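Refeitório de Trundmont reabre o serviço de pequenos-almoços com loiça renovada

O Centro Comunitário de Trundmont retomou em 6/4/24 o serviço de pequenos-almoços, suspenso desde janeiro para obras na copa. A reabertura coincidiu com a substituição integral das taças usadas pelos utentes, adquiridas à casa Grosholm ao abrigo do plano anual de equipamento.

Foram entregues 512 peças, das quais 207 ficam afetas ao refeitório principal. As restantes serão distribuídas pela sala de convívio e pelo polo de Vistbridge, onde o serviço funciona em regime de turnos com 40 lugares cada.

Segundo Priya Kapoor, responsável pelo serviço de refeições, a escolha recaiu sobre um modelo liso, sem decoração, de modo a facilitar a reposição de peças em falta. «Tínhamos nos armários taças de cinco ou seis proveniências diferentes, que não empilhavam umas nas outras», declarou. A cor azul foi a preferida na consulta feita aos utentes no início do ano.

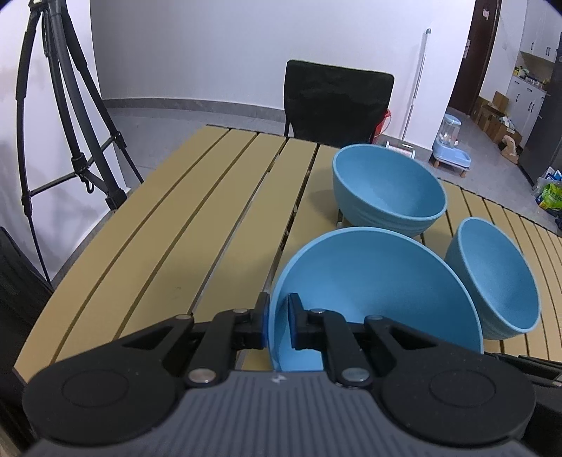 Arrumação e horários

As taças azuis passam a ser guardadas nos armários baixos da copa, em pilhas separadas por sala. Após cada refeição, os utentes devem deixá-las vazias nas mesas de ripas junto à entrada — os talheres seguem em tabuleiro próprio. A recolha é feita pela equipa da copa, coordenada por Botond Virág.

O pequeno-almoço é servido entre as 7h30 e as 9h30. A inscrição mantém-se obrigatória para grupos e deve ser apresentada na secretaria até à véspera. A comparticipação por refeição não sofre alterações.

A loiça retirada de uso, num total de aproximadamente 33 caixas, encontra-se no armazém da Rua Grube e poderá ser cedida a associações do concelho, mediante pedido escrito dirigido à direção do Centro. Os pedidos serão atendidos por ordem de entrada.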